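Weludell gripper comparison, data card

Maintained by Zoia Levchenko. Questions and corrections go to the tracker.

Summary

Weludell is a set of recordings made while comparing 2 parallel grippers on the same arm, with the same controller. It has 982 episodes. The two grippers are listed as A (stock fingers) and B (longer fingers, softer pads). Recording ran through December at the Bandelstead office.

What is in an episode

Each episode has a head camera stream, a wrist camera stream, joint positions, the commanded gripper width and a free-text note from the operator. Episodes are capped at 2,000 control steps. Anything shorter than 300 steps was dropped before release, including a few good ones.

Tasks fall into kitchen work (sink, dishwasher, counter), tabletop pick and place, and cable handling. Some head camera episodes start with a wide view of the room before the arm comes up. The notes field is in mixed English and Ukrainian and has not been cleaned.

Sample stills
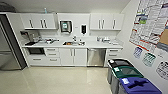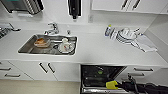
First two: head camera, kitchen. Next two: wrist camera, green bowl and blue cable.

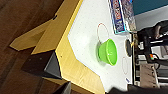
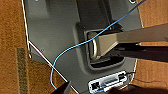

Vitalii Sydorenko wrote in on the tracker that comparing A and B by success rate alone is unfair to A, as the controller gains were tuned on B and never redone. He would like the closing speed reported per episode and the cable tasks scored separately from the rest. The closing speed has been added to the metadata as close_speed. Separate scores are still open.

Known problems

The wrist camera sits slightly lower with B fitted, so the fingers take up a different part of the image. A model can learn to tell the grippers apart from that alone. Mask the bottom of the image if this matters to you.

Gripper width is logged as commanded, not measured. On thin objects the two can differ.

Head and wrist clocks were synced once per session. Expect drift in long sessions.

Splits

Train and test are split by session. Do not reshuffle by episode. The Cheon loader reads the split file directly; older versions ignore it and need the path passed by hand.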